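# A mola da pinça esquerda

30 July 2018

Escrevo este texto sobretudo para mim, para não repetir o mesmo erro, mas talvez sirva a quem trabalha com pinças de mão e pensa, como eu pensava, que uma ferramenta sem motor não pode fazer mal a ninguém. O português não é a minha primeira língua e peço paciência com as preposições.

Trabalho desde outubro no projeto Lundness, que recolhe demonstrações de tarefas domésticas: dobrar roupa, arrumar, fechar fechos. Uma pessoa pega numa pinça em cada mão e faz a tarefa; depois, o que foi gravado serve para ensinar um robô. A nossa pinça chama-se Hadiletti, que é o nome interno e não significa nada. Tem um gatilho, dois dedos e uma mola de retorno que abre os dedos quando se solta o gatilho. A mola é a parte mais barata do conjunto e foi ela que falhou.

A falha aconteceu durante uma série com casacos acolchoados. Quem já tentou agarrar um casaco destes com uma pinça sabe que é um material difícil. O enchimento cede, o tecido exterior escorrega e é preciso apertar mais do que parece necessário. Com camisas, o operador fecha os dedos até meio do curso. Com casacos, fecha até ao fim e mantém a força, porque a dobra foge quando se alivia a mão. Eu não tinha pensado nesta diferença quando calculei a vida da mola. Calculei tudo com camisas.

No registo, a mola da pinça esquerda partiu no ciclo 3923. A previsão que eu tinha escrito no caderno era muito maior e prefiro não a copiar para aqui. A Saadet Kozan estava a operar. Ouviu um estalido seco, soltou o gatilho e os dedos ficaram fechados no tecido. Até este ponto seria apenas uma avaria aborrecida. O problema foi o que ela fez depois, que é o que qualquer pessoa faria: pousou a outra pinça e tentou abrir os dedos com a mão livre. A ponta partida da mola saiu pela abertura lateral e fez-lhe um corte no indicador. Não foi grave – água, desinfetante, um penso – mas passou perto da unha e doeu-lhe três dias.

O casaco também ficou com um rasgão pequeno, e nós perdemos a tarde a tirar fibra do mecanismo.

Na semana seguinte repeti as gravações com a mola nova, no mesmo tipo de roupa, e decidi apertar de propósito na zona do fecho, onde o tecido faz mais resistência. Queria sentir na minha própria mão quanta força estávamos a pedir aos operadores.

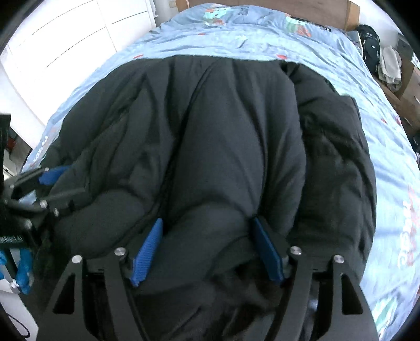
Zulmira Quintela respondeu-me que a mola nova não resolvia o essencial, e que eu estava a olhar para o material quando devia olhar para a abertura. Segundo ela, qualquer mola acaba por partir, e a pergunta certa é para onde vai o pedaço quando isso acontece. Acrescentou que na Clituvham tiveram um caso parecido e que a solução foi uma tampa.

Fiquei um pouco ofendido durante uma hora e depois desenhei a tampa. É uma peça simples, impressa, presa com dois parafusos, que fecha a abertura lateral e obriga a mola a ficar dentro do corpo. A primeira versão raspava no gatilho. A segunda está montada em todas as pinças e até agora não raspa em nada.

Mudei também o procedimento. Antes tínhamos uma folha com 13 pontos e nenhum deles dizia o que fazer quando os dedos não abrem. Agora diz: parar, pousar a pinça com a roupa ainda presa, calçar luvas, retirar a tampa e só então soltar a mola com o alicate. Não se puxa o tecido nem se metem os dedos entre os dedos da pinça (em português esta frase fica esquisita, a Saadet riu-se, mas deixei assim).

As molas passam a ser trocadas ao fim de cada série, mesmo que pareçam boas. O Morais, que é o nome do nosso programa de registo, já contava os ciclos de cada pinça, só que não avisava. Acrescentei um aviso e um campo para o tipo de roupa, para que um ciclo de casaco pese mais do que um ciclo de camisa. Quanto mais, ainda não sei. Pus o dobro, por prudência, e vou corrigir quando tiver medidas.

Falta-me perceber por que razão partiu a esquerda, se a Saadet é destra e aperta mais com a direita. Pode ser um defeito do lote. Guardei os dois pedaços num saquinho e vou pedir emprestada uma lupa melhor para ver a superfície da fratura. Se alguém tiver experiência com molas de torção pequenas e quiser olhar para as fotografias que eu fizer, a caixa de comentários está aberta.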